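CPU pull cell, part comes up tilted in the fingers
Started by slatbench, August 23, 2024

slatbench
I look after the teardown cell at Preltby. One arm, two-finger gripper, towers lying on their side with the panel off. The cooler is off and the load plate is open before the CPU pull. For the last 49 towers I've been getting processors that sit crooked in the grip. Fingers are the stock Malach ones. Fixed camera and wrist camera:

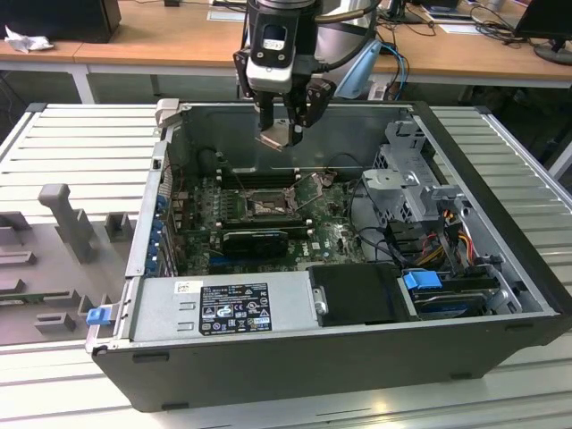
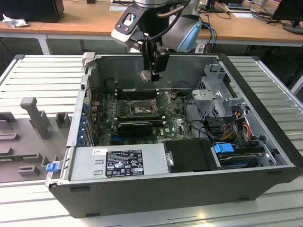
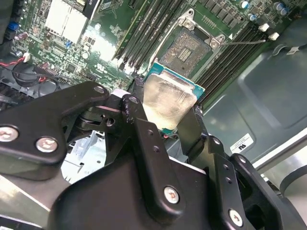
Grip force is at 4 on the controller scale. I re-taught the pick point on Monday and it made no difference. Has anyone fixed this without buying new fingers?

oxcart305
Paste. If there's residue on the lid it gets onto the finger pads sooner or later. We wipe ours with alcohol every tray.

slatbench
I wipe them at shift change. Can go more often.

Vistitz_tech
I don't think it's paste. You grip the edges, so the pads mostly touch the substrate. Check that both fingers close at the same height. Ours were off by 2 mm after a crash and it looked just like this.

oxcart305
Could be both. Cleaning is free, so I'd start there.

Vistitz_tech
Sure, but he already cleans them. Also go straight up off the socket before any sideways move. LGA pins bend if you look at them.

slatbench
Put a gauge block between the fingers. The left one is low. Shimming it tonight, and I'll wipe every tray too.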